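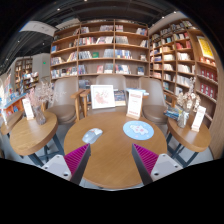 How many examples does it take before a learning system can do one small chore in a place it hasn't been? More than you'd hope from one place, fewer if you spread them over many places. That's the short version from Zuleica Miranda, who runs collection for the Rollholm project.

Long version, typed up fast from my notes. We talked at 3 in the afternoon, between batches. She had 116 takes on the list for the reading area and wanted to get back to them.

"People think we want perfect ones," she said. "I want normal ones. Reach, close, lift, put it down. If you slow down and get fancy the model learns slow and fancy."

What gets thrown out? "Takes where the hand starts already touching. Takes where somebody stops to think halfway." She keeps the clumsy grabs if the person fixes them in one go. Her partner on the job, Fuseini Arthur, would cut those. They've argued about it since February and the rule is still open. 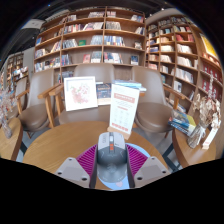 Labels are where the hours go, Miranda says. Every take gets one line of plain text, and two people have to agree on it or it goes back in the pile. Fuseini wanted "pick up object." She wouldn't have it. With the mouse held upright over the round blue mat, she wants the line to say mouse, and say mat, becuase a later take may ask for the mat. "Somebody will type a sentence at this thing some day. They won't type object."

I asked about furniture. Does she clear stuff away first? "No. Leave the books, leave the flowers. Homes have stuff." She does move the start point between takes, and she changes who's holding the tool after every batch. Luana Cordeiro is left handed and her takes go in under thier own tag for now.

Next site is Gimdale, a smaller room with worse light. Miranda sounded happy about the light. "If it only works where it's nice, I've wasted everybody's month."

Then she went back to the list.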